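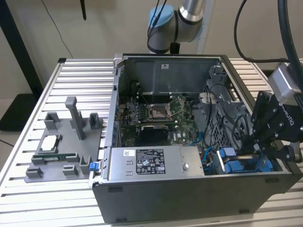
側板を外して横置きにした筐体とグリッパー。左の灰色の治具にCPU大の部品とメモリ状の基板を置いている。

作業メモ:ドライブキャリア抜き取り中の保護停止と、その後の手順変更

デスクトップ機の分解をアームで行う場合、失敗が集中するのはCPUでもメモリでもなく、ドライブベイの周辺である。10月の作業で発生した停止を例に、原因と対処を記す。

症状
青いキャリアの解除タブをつまみ、引き上げを始めた直後に保護停止。コントローラには外力超過のみが記録された。再起動して同じ動作を繰り返したところ、3回続けて同じ高さで止まった。ここで力の上限を上げて押し切らないこと。停止位置が毎回そろうときは、何かが物理的に引っ掛かっている。

原因
SATAケーブルの輪が指の側面に回り込んでいた。教示時はケーブルを奥へ寄せてあったが、前の工程で電源側の配線に触れた際に戻ったものと見ている。引き上げるとケーブルが張り、その荷重で停止する。力の上限が高ければ、先に壊れるのは基板側のコネクタである。
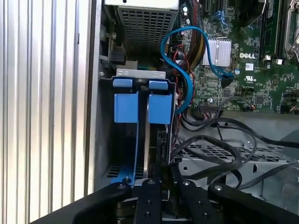

ケーブルの被覆は柔らかく、軽く当たった程度では力の値に出にくい。接近中に停止しなかったことは、干渉がないことの証明にならない。指を閉じる前に手首カメラで一度静止画を取り、タブと指の間に線が入っていないかを目で見る。

復旧の手順
1. 非常停止を押し、アームの動力が落ちたことを表示で確かめてから手を入れる。
2. 指を手動で開く。閉じたままアームを後退させない。
3. ケーブルを指から外し、両端のコネクタに浮きや傾きがないか調べる。ラッチ付きのプラグは、爪を押さずに引かれると爪の根元が白くなる。
4. キャリアを手で奥まで戻し、左右のタブの高さを見比べる。片側だけ浮いた状態で再開すると、次は斜めに抜けて噛む。
5. 低速で接近動作だけを流し、問題がなければ把持に進む。

設定の変更
把持後の引き上げを二段に分けた。最初の12 mmは低速とし、そこで800 ms待って力の値を読む。待ち時間を省くと加速による力と引っ掛かりの区別がつかない。判定のしきい値は23 Nに下げた。この値は当方のアームと姿勢でのもので、そのまま写さず、空のベイで何度か抜き差しして決めること。

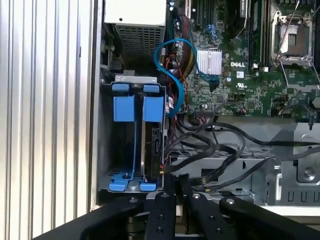 ケーブルの固定には面ファスナーの細帯を使う。Sudicoの幅の狭いものが扱いやすい。結束バンドは切るときにニッパーの先が隣の線に入るため、筐体内では使わない。養生テープは糊が被覆に残る。輪になった部分を小さくたたもうとして急に折り曲げるのも避ける。

CPUソケットを開けたまま別の工程に移る場合は、レバーの先端を障害物として登録しておく。閉じた状態の形状モデルのままでは、立ったレバーの分だけ経路の余裕が足りない。空のソケットにはカバーをかける。ピンの上にねじを落とすと、回収できても曲がりの点検に半日かかる。

電源について
分解対象の電源コードは作業前に必ず抜き、抜いた後に電源ボタンを長押しする。電源ユニットの箱は開けない。内部のコンデンサは、コードを抜いてもしばらく電荷を保持していることがある。

記録の付け方
停止時の関節角、力の値、手首カメラの静止画を同じ番号で残す。Pankaj Sandhuの様式に「直前に触れた配線」の欄を加えたところ、原因の特定が早くなった。配線の写真は工程の前後で同じ姿勢から撮る。姿勢が違うと、ケーブルが動いたのかカメラが動いたのか判別できない。

未解決の件
黒いケーブルの束が指の下に入り込む事例は、細帯では抑えきれていない。Nadhirah Liewが押さえ板の形状を検討中。それまでは束を手で下へ押し込み、指先との隙間を確認してから開始する。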